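2024-10-04

Bench 2, surface and lighting check ahead of the Tridier job.

Work surface wiped down with the Tak cleaner, left 20 minutes, wiped again with a dry cloth. The pale beige top was chosen in February because the old dark one hid dust. It shows smudges less than I expected, but it picks up shadows from anything above it. Reading at the center of the bench was 900 lux with the overhead on and the side lamp off. At the left end it dropped to 128. Too uneven for judging finish on glossy parts.

Moved the side lamp 14 cm toward the wall and turned the head up. Better at the left end, but a soft gray band still crosses the middle of the surface. Edges of the band are feathered, so the source is large or far away – probably the shelf over the bench, not the lamp arm.

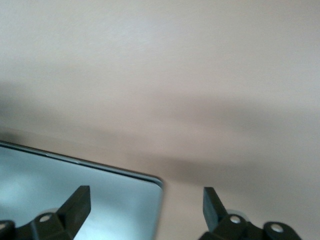
Glossy flat pieces are the hard case. They throw back whatever is overhead, and a whitish reflection on the face can pass for a scuff. Procedure for now: turn the piece a quarter turn and look again. If the mark stays in the same place relative to the bench, it is light. If it travels with the piece, log it.

The Rolar diffuser sheet is still at Brullville. Ask for it back before the next batch. If it does not arrive, tracing film over the overhead will do, taped on the long sides only.

To do: repeat readings with the shelf cleared. Mark the lamp base position on the bench with tape. Replace the cloth – the current one leaves lint.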